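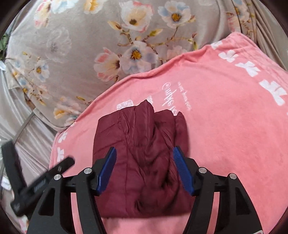

Fresh finger pads and a proper service for the Rellunetti hand grippers

2025-10-25

It has been a busy week at the Ultlow workshop, where the hand-held grippers used for the Rellunetti cloth-handling project have been in for their autumn service, and we are very pleased to say that all 5 are back with the people who use them.

These tools spend their days picking up jackets, towels and bedding, and soft things are harder on a gripper than you might think. Lint works its way into the joints, and the fine ridges on the blue finger pads slowly fill up until the cloth begins to slip. Each pad was taken off, brushed out along the ridges with a soft nylon brush and washed in lukewarm soapy water, then left for 60 minutes before going back on. Any that had worn smooth at the tip were swapped for new ones from Gallagher, our long-standing parts supplier just down the road in Mostusberg.

The joints had their turn too. The screws on the black finger arms were backed out, wiped and refitted by hand – not with the power driver, please, as the plastic around them marks very easily – and the arms were opened and closed until both sides moved evenly. One gripper had a left arm lagging a little behind the right, and it took most of an afternoon (and a good deal of tea) to trace the trouble to a thread wound round the pivot.

Every tool then went through the usual cloth check before it was signed off. A padded jacket is bundled up on a towel and gripped from both sides, 8 times over, and the pads should meet the fabric squarely without pinching it. Quilted cloth is a good test, we find, with all those slippery creases.

If you have one of the grippers at home or on your bench, do give the pads a brush at the end of each day, and keep the spare screws in the bag they came in. The next service will be in November, and pads can be dropped off at the Ultlow front desk any time before then.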